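Setup and upkeep notes for the Idormont garment cell, kept next to the recordings so that anyone using the data knows how the machine was configured. Maintained by Dineo Shezi. Last revised 23 Jan 2025.

# Idormont garment cell

## Summary

Idormont is a two-arm tabletop cell used for hanger and shirt handling. The release it belongs to is called Adar. It has 2814 episodes, of which 1852 involve a hanger and 832 were recorded after the September rebuild. The remaining episodes are folding and sorting with no hanger in the task.

The cell has a white tabletop, pale lavender walls, and a clothes rack at the back. Both arms mount on the black slotted rail along the front edge. The rail sits on aluminum extrusion. Cameras are a fixed view of the workspace and one small camera per wrist.
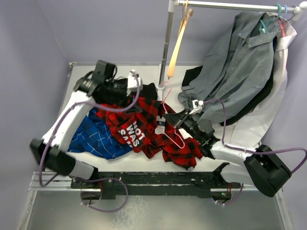 Power comes up in a fixed order: control box, left arm, right arm, cameras. If an arm comes up first, its wrist camera sometimes gets the wrong device index and the left and right streams end up swapped. The recorder does not catch this. Wave a hand in front of the left wrist and look at the preview before the first episode of the day.

## Arm mounting

Each base is bolted through the slots in the rail. The slots allow the bases to slide, so the spacing has to be checked after any work on the mounts.

1. Set both arms to the park pose and cut power.
2. Loosen the base bolts a half turn at a time. Hold the arm while doing this.
3. Slide the base to the scribed line on the rail.
4. Tighten in a cross pattern, then go around once more.
5. Power up and run `check_spacing`. It must pass on both arms before you record.

The scuffs on the rail are from old bracket moves and can be ignored. Use the scribed lines only.

## Cable routing

The purple cables run outside the arms and are clipped to the white links. There has to be enough slack at the wrist for full rotation, and enough below the rail that nothing pulls tight when the arm reaches across the table. A loop hanging under the rail is normal. A loop lying on the tabletop will get picked up with a sleeve sooner or later.

Check the plug at the wrist by hand every 10 sessions. In September a half-seated plug on the left arm gave dropped frames that looked like a driver fault, and we lost most of a week to it.

## Gripper fingers

The fingers are covered in dark gray foam. Bare fingers slid on coated wire and left marks on light fabric. The foam fixed both problems but it wears, and the inner face of the jaw goes first. 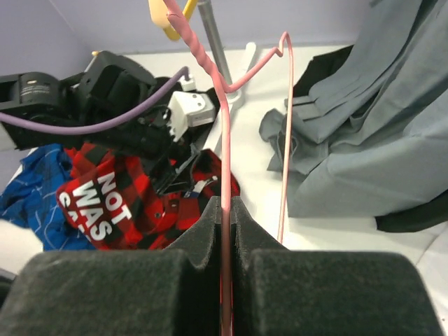 *Right and left jaws closed on a pink wire hanger, wrist camera view.*

Replace the foam when the jaws no longer hold a wire hanger at the default closing force. Do not raise the force to make up for worn foam. Gremer, our in-house control package, stores the closed position per finger set, so a new set needs a new zero:

- Remove the old foam and clean off all of the adhesive.
- Fit the new pads with the raised jaws facing each other.
- Close the gripper with nothing in it and run `gremer zero --gripper left` or `right`.
- Grip a wire hanger, lift it, and hold for a minute. If it slips, check that the pads are level before changing anything else.

Finger changes are listed in `maintenance.csv` with the episode number at which each set went on. If you train on grip width, split on that column - the readings shift a little from one set to the next.

## Garments and hangers

Garments are ordinary used clothing: checked and plain shirts in several colors, plus some dark items. Several have printed text or sewn tags. We left these on. Hangers are wire, plastic, and wood, in mixed colors.

The starting pile is dropped by hand and left as it falls. Rack contents vary between episodes and are not labeled.

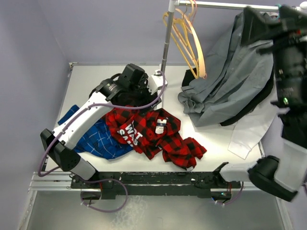
## Calibration

Wrist cameras are calibrated with the printed board stored under the bench. The fixed camera is calibrated against the tabletop corners, so clear the table first. Results go in `calib/`, one file per camera, named by session.

The script that does the alignment is `erdos_fit.py`, from our Erdős tools repository. It stops with an error if it can't find the board in enough views. Adding light usually helps more than moving the board.

## Known issues

- Fast arm moves show motion blur in the fixed view.
- White fabric and the white tabletop can wash out in the wrist views.
- Wrist video from before the September rebuild has a slightly different mount angle. Use the matching calibration file.
- A few episodes end with a hanger still caught in a shirt. They are marked `incomplete` and were kept.

## Contact

Send cell problems and corrections to Dineo Shezi through the issue tracker. Include the session name and the arm.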